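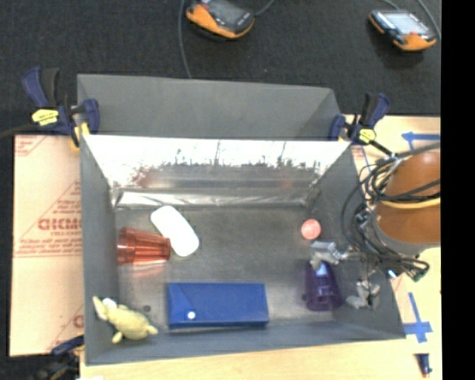

Bin station with the arm reaching in, clamps on, pendants on the floor behind.

Section 5: Setting up the bin (Urketwood Robotics Club handbook)

I rewrote this section in January after we wore out the old one, so if your printout talks about the Brollier tray, toss it and use this.

1. Set the gray bin down on the wood and slide it until it sits where you want it. Check your spot against the blue tape (please don't peel the tape up, even if it looks ratty!).

2. Clamp the back corners first, then the front left. Snug is plenty. I cranked one down way too hard my first year and had to redo the whole afternoon's points.

3. Push on the bin with your palm. If it slides, go back to step 2.

4. Drop in your objects for the Kavolier sorting task. Mix hard and soft stuff, like a plastic cup and a plush toy, and let them land however they land. Shiny or see-through things are the tough ones, so start with 2 of those at most.

5. Run the arm at low speed with the bin empty of hands. Bring the gripper in over the rim and stop above the nearest object.

6. Save that point as 13 in your program. The Goicoechea script looks for it by number and quits if it's missing.

Caution: keep the pendant where you can grab it whenever the arm has power. Know where your stop button is before you press anything else.

Caution: watch the cables by the rim. Go through your widest move slowly and look for anything that pulls tight or catches on a clamp.

Note: if the gripper keeps closing on air near a wall, your approach angle is too steep. Tilt it a little and try again before you touch the camera settings. Those are in Section 6.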